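Ganetti Gallery Audio Guide – rental and visitor info

Pick up at the Skemdale Museum front desk, left of the coat check. One player, one set of headphones, one lanyard. Bring it back the same day please, desk closes when the doors do.

What's on it
Full tour of the permanent collection, plus the short tour if you only have an hour or your feet hurt. Also the sculpture court and whatever is up in the Lencho Wing at the moment. New stops get loaded when a show changes, usually takes us a day or so to catch up. If a painting has a number on its label, punch it in and hit the green button. No number – no recording, sorry. The 2 upstairs landscape rooms are the best part of the tour, don't skip them. Plenty of people do, the stairs are kind of hidden behind the shop.

Languages: English, Spanish, French. German coming in September, hopefully.

Kids version
Shorter stops, a bit sillier, sound effects in the armor hall. Good for ages 6 and up. Same player, just ask the desk to switch it over. Takes a minute.
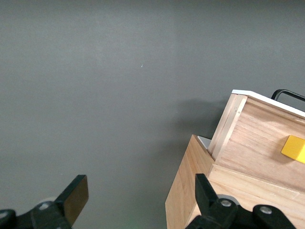 Battery is good for some 12 hours so it'll outlast your visit. If the screen goes dark it's probably asleep – hold any key. Still dark, swap it at the desk, no charge.

Headphones
Over-ear, foam pads, wiped down between visitors. You can use your own if they have a regular plug. Wireless ones won't pair, we get asked this alot. Hearing loop available, tell us when you pick up.

Price
Free for members. Everyone else pays a small fee at the desk, cards only. Sharing one player between 2 people? Ask for a splitter, we keep a few. They go fast on rainy weekends.
We hold a photo ID while you have the player. Group leaders can leave one ID for the whole group.

School and tour groups
Reserve ahead thru the museum office. Walk-in groups get whatever's left on the rack and on a busy morning that can be not much. The Oseck Annex across the courtyard has its own stop list, same player works there, just press the star key before the number.

Lost or damaged
Tell us right away. Small dings are fine. Lost player means a replacement charge, it's printed on the slip you sign. Left it on the bus or back at your hotel? Mail it to us within 2 weeks and the charge gets dropped.

Large-print transcripts of every stop are at the desk too – free to borrow, please dont write in them.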